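4. Getting the Mernia arm ready for the open house

I run this demo every March, and visitors crowd in fast, so do the setup first.

1. Tape the floor line 700 mm out from the bench.
2. Switch on the Fuson controller and set the speed to 400.
3. Bring the gripper in slowly toward the white material.

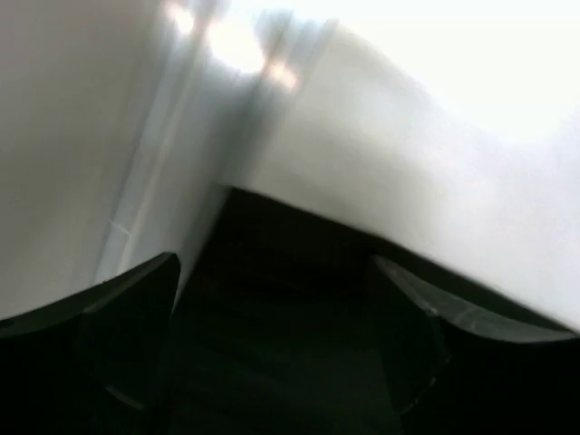

I like to let people watch this part for a while before I start talking! Elli Hämäläinen takes questions at the door, so send the long ones her way.

4. Jog over to the rail and go easy on the last bit.

Caution: keep hands behind the tape whenever the controller is on (yes, yours too).
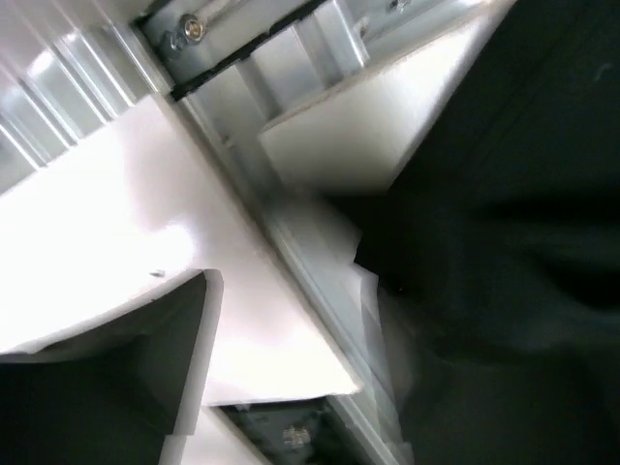 Fig. 2. Gripper beside the slotted aluminum rail and white panel.

Note: if the arm stops, press Hold and get Encarnación Rivas before you restart it.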